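Review: Illora two-finger gripper with serrated pads, after a season of desktop teardown

Posted by Hrvoje Begović, 12 Feb 2023

Dundale refurbishes and strips office computers. Our line takes in 226 desktops in a normal week, most of them ex-lease towers, and until last March all of them were opened and emptied by hand. We then put one arm on the bench with an Illora gripper, bought through Teixeira, and kept the manual stations running beside it. This review covers the gripper and what it did to the work. The arm itself is ordinary and I will leave it out.

Build first. The fingers and linkages are flat black plate, assembled with hex-socket screws that can be reached without taking the unit off the wrist. The fingers are long and narrow with two small holes along each, and they end in finely serrated pads. Stroke and force are set in software. We run power supplies at 80 percent of rated force and optical drives well under that. Pads are a wear part. Ours were replaced once, by Liliana Galli, in less time than it takes to find the right key.

The parallel fingers stay parallel under load. I had expected more twist on a part as heavy as a power supply, and there is a little if the pads take hold near a corner. Gripping closer to the middle of the unit fixes it.

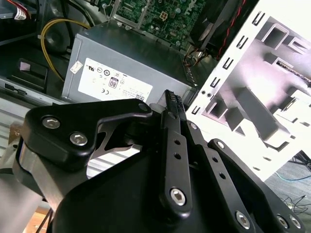
4 min read

Access is the hard part in a Dell case like this one. The power supply sits between the drive cage and a run of cables, and the gripper has to come in over the chassis floor with its fingers nearly closed. The linkages are wide compared to the fingers, so the approach angle is decided by the linkages. We keep a separate approach for each case family. Writing one takes Živko Kneževič most of a morning, and a batch of fewer than 100 identical machines does not pay that back.

Cables are still a person's job. Bujar Petkov unplugs the connectors and folds the wiring out of the way before the arm starts. He used to do the full teardown, and his description of the new routine is that his wrists are better and his day is duller. Both points should be taken seriously. We now rotate the prep station every two hours, and anyone on it can stop the arm and finish a unit by hand without logging a reason.

No jobs were cut. Two people moved to testing and grading, where we had a backlog of around 200 boards, and they were trained for it on paid time. The pay grade for the prep station stayed the same after some argument – the first proposal was to lower it, and I am glad it was dropped.

Faults: the cover over the base housing collects dust and has to be wiped daily. The manual gives torque values in one table and screw sizes in another, twelve pages apart. Teixeira answered support mail within a day but had to pass firmware questions on, and those took longer.

We also tried a Gevholm gripper on loan. It is lighter and quieter, but its shorter fingers could not reach past the drive cage on half of our cases – on open trays I would pick it over the Illora.

Recommended for shops with long runs of the same model. For mixed intake, keep the screwdrivers out and budget for the programming hours.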